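Why don't seeds from the same plant all turn out the same?

I get asked this one a lot, usually by somebody holding a very odd squash.

Last October it was me holding the odd squash. I'd saved seeds from a lovely round orange one the year before, dried them on a plate, kept them in an envelope in the kitchen drawer and planted three of them in spring. I was expecting round orange squashes. What I got was one round orange one, one long green stripy one, and one that looked like a bowling pin with warts. Same mum, same envelope, same patch of soil in my garden in Bunport!

So what went on? To answer that we need to talk about varieties, and pollen, and bees being nosy.

What's a variety?

You know how dogs come in breeds? A poodle and a greyhound are both dogs, but you'd never mix them up. Plants that people grow have something a bit like that, and we call them varieties. A tomato can be tiny and yellow, or big and red and wrinkly, or nearly black. They're all tomatoes. They're just different varieties of tomato.

Each variety usually has a name, and the names are one of my favourite things about seed packets. I grow a bean called Kamach, which is short and bushy and doesn't need a pole, and another called Rastogi Purple that climbs up anything it can reach (it once climbed my rake). The pods on Rastogi Purple are dark purple until you cook them, and then they go green. Yes, really. The purple colour washes out in hot water and the green was underneath all along.

Where do varieties come from?

Some are very old. Imagine a family living high up a mountain, where the summer is short. Every year they grow beans, and every year they keep a few to plant again. Which ones do they keep? Probably the ones from the plants that did best. If a plant was too slow and the frost got it, there weren't any beans to keep from that one. Do that for a hundred years and you end up with beans that are very good at being mountain beans. They grow fast and they don't mind a chilly night.

Now imagine another family somewhere hot and dry, doing exactly the same thing. Their beans get good at going without much water. Swap the two bags of beans over and both families might have a bad year.

Old local sorts like that have a special name. They're called landraces. The plants in a landrace look like cousins: you can tell they're related, but one might be a bit taller and another might have speckles.

Other varieties are made on purpose, by people called plant breeders. My friend Savita Sachdeva breeds sweet peppers, and she spends most of June with a tiny paintbrush, moving pollen from one flower to another. If she wants a pepper that's sweet like this one and early like that one, she puts the pollen from one on the flower of the other, then she grows the seeds and looks to see what she's got. Mostly she's got peppers she doesn't want. One year she sowed 2,754 seeds and kept 81 of the plants. I asked what happened to the rest and she said, "Soup."

Then she does it all over again the next year with the ones she kept, and again after that, until the seeds come out nearly the same every time. It can take seven or eight years. Gardeners say that a variety like this "comes true", meaning the babies look like the parents.

Now for the pollen bit

A seed starts when pollen lands on the right part of a flower. Pollen is the dusty yellow stuff that gets on your nose when you sniff a lily. Half of the instructions for the new plant come from the flower that makes the seed, and the other half come with the pollen.

Some flowers are very private about this. A pea flower does nearly everything with its petals shut, using its own pollen, so pea seeds usually grow up just like their parent. Tomatoes are mostly like that too. They're brilliant for beginners.

Squashes are the opposite. They have separate boy flowers and girl flowers (look behind the petals, and if there's a teeny squash there already, it's a girl). The pollen has to be carried across, and it's bees that do the carrying. A bee doesn't read labels. She'll visit my round orange squash, then pop over the fence to Mr Joshi's stripy marrows, then come back again with pollen all over her legs. Marrows and some squashes are close enough relations to make seeds together, and that's how I got my bowling pin.

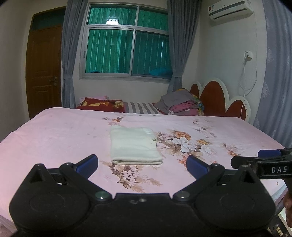
Floral sprays on a pale pink sheet.

But hang on, the mum squash looked perfectly normal!

It did, and this is the part that catches everybody out. The squash you eat is made by the mother plant, so it looks the way her squashes always look. The mixing is hidden inside, in the seeds. You can't see it until you plant them and wait until the end of summer.

How do seed savers stop it happening?

There are a few ways. You can grow just one variety, and hope your neighbours haven't got any. You can grow them a long way apart. The seed library at Juvdale keeps its two squash fields 700 metres from each other, with a wood in between, and it still gets the occasional surprise. Or you can do what I do now. In the evening, find a boy flower and a girl flower that are going to open tomorrow, and put a bit of tape round the tip of each so they can't. In the morning, before the bees have had breakfast, take the tape off, dab the boy flower inside the girl flower, and tape her shut again. Tie some wool round the stalk so you remember which squash it is!

Can I try it?

Please do, but start with peas or tomatoes. Leave a few pea pods on the plant until they're brown and rattly, shell them, let them dry somewhere airy for a couple of weeks, and write the name on the envelope. I mean it about the name. I've got four envelopes that say "nice ones" and I've no idea what's in any of them.

One safety thing: if you ever grow a mystery squash from saved seeds, ask a grown-up before anyone eats it. If it tastes bitter, spit it out and don't have any more, even cooked. Bitter ones can give you a really nasty tummy ache. My warty one went on the windowsill, where it stayed until January.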